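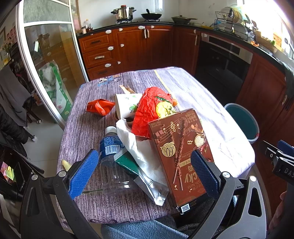 Rules for hand-held gripper recordings of table clearing

Posted in: Data collection practice
Last edited 02/10/2023

benchnotes44

We are writing a house rule sheet for people who record table clearing in their own kitchens with a hand-held gripper. The job is packaging and food scraps from the table into a bin. So far I have the Omotmont template, which was written for warehouse picking and says almost nothing about homes. It has 104 items and most of them are about pallets and light curtains.

What do you put in your rules about bystanders, food waste and when to throw a recording away? Our target is roughly 3000 recordings by June, so I would like to settle this before people start and get into habits. We have two people recording in each home, sometimes at the same table.

tidybin

We did something similar for the Triston project. Our sheet fits on one page. The parts that get used:

Everyone who lives in the home signs before the first recording, including people who don't plan to be in the room. A coat by the door and somebody walking past is normal, and you want the paperwork done already.

Turn off or turn away any screen that shows messages or photos. Turn over mail and medicine labels. Ordinary food packaging can stay as it is.

One item per grasp. If two pieces come up together, put both back and start that grasp again. Don't shake the second one off over the bin.

Close the fingers until the item holds and stop there. People squeeze too hard on thin paper and soft plastic, and then the finger pads wear out early. Paper wrappers should be held so that the far end is clear of the other person's tool.
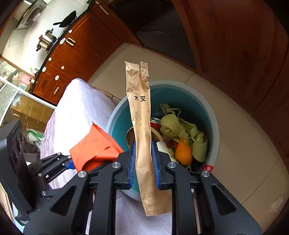
How far apart should two people's grippers be when they both work over one bin?

Our sheet says 4 inches between any parts of the two tools, and whoever is already over the bin goes first. If they touch, mark the recording and repeat it.

As for throwing recordings away, we drop one if a hand goes in to help, if a face is clearly visible and that person hasn't signed, or if the tracking was lost. A dropped item is not a reason. Keep it, mark it, pick the item up with the gripper and go on.

grultness_lab

What they said. At Grultness we also wipe the pads between homes. Food grease on the pads changes the grip and you get odd results for the rest of the day.

pm_old_account

Just use the Tseng checklist, it covers all of this.

benchnotes44

Thanks. The Tseng one is for fixed arms – half of it is emergency stops and fencing, and there is no section on consent. I'm taking the one-page version and adding the pad wiping. I'll also put in that glass and knives come off the table before anyone starts, which I forgot to list in my post.

tidybin

Add hot pans to that. Ours says the stove is off and the cookware on it has cooled before the first recording.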